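Ullthorpe Home Workshop Tips
Laundry and linen: getting a folding station ready

Several readers have asked what to sort out before the Rillora folding station is delivered. These notes cover the hire kit with two arms, which Hailu has been offering to small guest houses and launderettes since March.

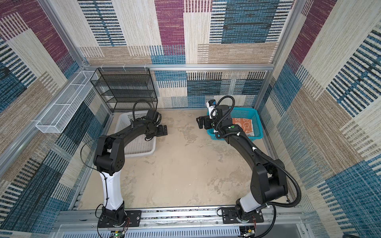
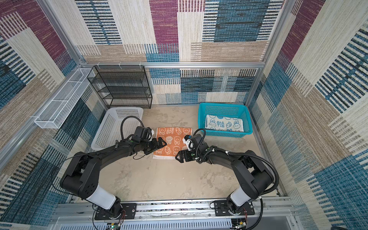 Two arms on one rail, with the baskets set out on the table side.

Towels are where most people should start, and hand towels before bath sheets. The kit copes best with a plain rectangle that has been shaken out and has no hanging loop. Give it a basket at each side, within the arms' reach, and use two colours so that whoever fills them can tell them apart at a glance. A white one on the left and a turquoise one on the right does the job. Mark on the table where each basket goes, as a basket that has been nudged along is the usual cause of a missed pick.

Dry everything fully. Damp cotton clings to itself and the fingers lift two layers instead of one.

Skip fabric softener on the first few loads. Slippery towels slide off the stack.

Check the cables before you switch on. They should have enough slack for the arm to stretch out, but a loop must not hang where it can catch on a basket rim. Darius Lūse, who fits the kits, uses soft ties – hard plastic ones rub.

Wipe the tabletop with a barely damp cloth and let it dry. Lint builds up along the rail, so run a soft brush down it after every 18 loads.

Keep sheets, fitted or flat, for folding by hand. Flonico sells a clip-on guide for pillowcases at £18, and we found it fiddly.

Hire is £350 a month with fitting included, or £452 with a weekly service visit. Bezawit Weldu took the cheaper plan for her guest house and does the brushing herself. For a household of four it is hard to justify – a clear table and ten minutes after tea will get through the same pile.

Next page: getting candle wax out of table linen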